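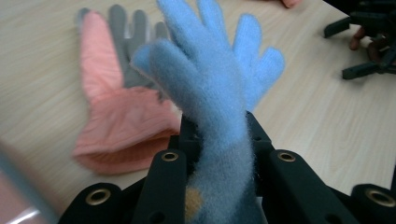

Figure 3. A light blue knitted glove with a soft, fuzzy surface. Short stray fibres stand out along the outline.

4.2 Surface fuzz and the decision to stop wearing

Fibre loss is usually treated in the literature as a matter of washing. The garment goes into the machine, fibres come out with the waste water, and the amount is measured on a filter. Our interest in this section is the part of the garment's life that comes before and between washes, and in particular how people read the surface of small knitted items such as gloves, hats and scarves. These are washed far less often than jumpers or socks. Many of the households in our study said they had never washed their gloves at all.

The survey was sent to 276 households in the Niltier district and followed by 16 longer interviews, held in people's homes or at the Sivness community hall. Respondents were asked to fetch the knitted accessories they had used most during the previous winter and to answer the questions with the items in front of them. We did this after the pilot, in which people answered from memory and tended to describe their gloves as either "fine" or "ruined". With the items on the table the answers were longer and more mixed.

Three terms came up again and again and we have kept them apart in the coding. "Fuzz" is used for loose fibre ends that stand out from the yarn but are still held in it (Figure 3). "Bobbles" are fibre ends that have tangled into small balls on the surface. "Thinning" is a visible loss of yarn, usually at the fingertips or between the thumb and first finger. Respondents did not always use the words in this way themselves. Several called everything bobbling, and two of the older respondents used "fluff" for both fuzz and bobbles. Where the wording was unclear we went by the recording and, if that did not settle it, left the answer out of the counts for that question.

Fuzz on its own was rarely given as a reason for throwing something away. It was more often seen as part of what a woollen or brushed glove should be like, and a few respondents said they had chosen a pair in the shop for that reason. One woman told us that she would not trust a smooth glove to be warm. Bobbles were a different matter. They were linked with age, with cheapness and with being seen by other people, and respondents who went out to work were more likely to mention them than those who did not. The same pair of gloves could be kept for dog walking long after it had been ruled out for the bus.

Thinning was the only kind of wear that most people connected with function. Even so, it did not lead straight to disposal. Thin gloves were worn under other gloves, passed to children, or put in the car. Interviewees spoke of the car, the shed and the coat by the back door as places where gloves went when they were no longer good enough for the hall drawer. We have called this downgrading, following the use of the word in earlier studies of bed linen and towels. It makes the length of a glove's life hard to measure, as the owner often cannot say when it ended.

Loss is the other difficulty. A glove that has gone missing has not worn out, but the one left behind usually goes out of use with it. Respondents kept single gloves for long periods in case the other turned up, and the survey form had no box for these. Some people listed them as in use, others as discarded. We corrected for this where a note had been written in the margin, but the figures for gloves in Table 5 should be read with this in mind. The figures for hats and scarves are not affected.

Washing practice was examined next. Among those who did wash knitted accessories, hand washing in a basin was the most common method, followed by a cool machine cycle with other clothes. Very few had looked at the care label. In the interviews people explained that the label had been cut out for comfort, or had become too faint to read, or that the gloves had been a gift and had come without one. Drying on a radiator was almost universal, although most of those who did it also said that they knew they should not. Shrinking was mentioned far more often than shedding. No interviewee raised the loss of fibres into waste water before we did, and when it was raised the usual response was that it must be a problem with synthetic fleece.

To set these accounts beside some physical evidence we carried out a small rubbing test on yarn from the Flurkisex mill. Swatches in plain stocking stitch were knitted at a single tension and rubbed against a woven cotton cloth, with samples taken out at 2,000 and 3,000 cycles. The lower number was chosen as the point at which bobbles had begun to form in the trial runs. The swatches were then judged by eye against the standard photographs by two members of the team working apart. Their gradings agreed closely at the lower number and less well at the higher one – by that stage some of the bobbles had come away again, leaving a surface that looked cleaner but had lost more fibre.

This last point matters for the survey findings. A glove that sheds its bobbles may appear to its owner to be in better condition than one that holds on to them, and several respondents described their best gloves as having "stopped bobbling" after the first winter. On the evidence of the swatches, at least part of this improvement is fibre that has gone elsewhere. We cannot say how much from a test of this size. The swatches were new, flat and unwashed, and hands do not rub evenly. Wear on gloves gathers at the fingertips and palm, where bags, steering wheels and handlebars are held, and the back of the hand may be little changed after several winters.

A comparison with the Thái household study is possible on some questions only. That study covered a warmer area, asked about outer clothing of all kinds, and recorded disposal by month. It found a rise in disposals when cupboards were cleared in spring. Our respondents described something similar, though later and less marked, with most sorting put off until July or until the first cold morning, when the drawer was opened again and the pairs were tried on. Section 4.3 takes up what happened to the items that did not go back in the drawer.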